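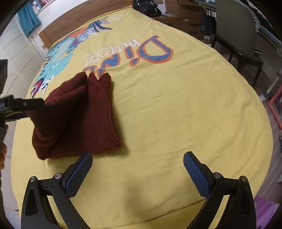 03/08/2023 – knitwear, bedroom at Murdale

Spent most of the session on sweaters again, and I'm glad I did, because the maroon one has been bothering me since December. It's a lovely thick knit, and it simply will not lie flat once it's folded. Whatever I do with the sleeves, it comes up in soft humps along the top and looks more like a loaf than a sweater. The folded edge at the bottom is fine. It's everything above it that wants attention!

We're working on the bed now instead of the table, and I think we should stay there. The yellow duvet gives a little, so the knit doesn't skid about the way it did on the tabletop, and dark maroon on pale yellow is very easy on the eyes after an hour or two. The big "Dino" print is handy too – I've got into the habit of keeping the folding to the plain part and treating the lettering as the line not to cross. It does wrinkle, though, and a crease under the garment turns up as a crease in the fold, so please pull the cover smooth before each one.

Tried 3 ways with the maroon:

Sleeves straight across the back, then in half. Too fat in the middle.

Sleeves down along the sides, then in thirds. Much better, and the one I'd go on with.

Rolled from the hem. Neat enough, but it takes up the whole depth of the Szewczyk box and then the lid won't sit.

Weighed it while I was at it: 280 g on the kitchen scale, which surprised me, I'd have guessed more. Gone into the Claltix sheet as item 2311, under heavy knits.

Still to do: the 2 cardigans from the Vurelcombe bag, and somebody please find the lint brush, I have looked in every drawer I can think of. Also want to try the thirds fold with the neck turned in first – it might take the worst of the hump out.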